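Skimerari household chores project
Progress report to the Altitz fund, June

We've had a really good spring, and I'm glad to be writing this one! The question you paid us to look at was whether a machine can do the dull end of housework yet, and for a few jobs I'd now say yes, with someone in the next room.

Picking up and putting down has come on the most. Out of 46 tries at lifting an item by its handle and setting it on a shelf, the arm managed 32 without help. Stiff handles are easy for it. Soft or lumpy ones still give it trouble, as the fingers close in the wrong place and the thing swings (we lost a mug that way, and the mug wasn't even the item being lifted).

Wiping down is slower going. Mussa, our planning software, does a lovely job on a bare worktop and then gets stuck as soon as there's a kettle on it. Folding we have left alone until the new fingers arrive from Sketard.

Money: we are inside the budget, with 11 paid test sessions still to run. I would like to move two of them from folding to handles, if you agree.

Next up are bags, baskets and anything with a grip that has been mended or padded at home, plus plain walls and white surfaces, where the arm finds it hard to judge how far away it is. 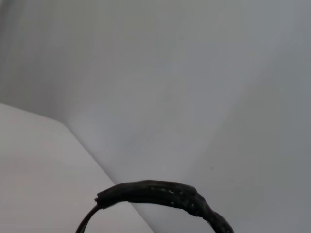

Afiq Pasaribu wrote back that moving the two sessions was fine by him, but he'd want the handle tries timed as well, as a job that takes the arm 40 minutes isn't much use to a household even when it goes right.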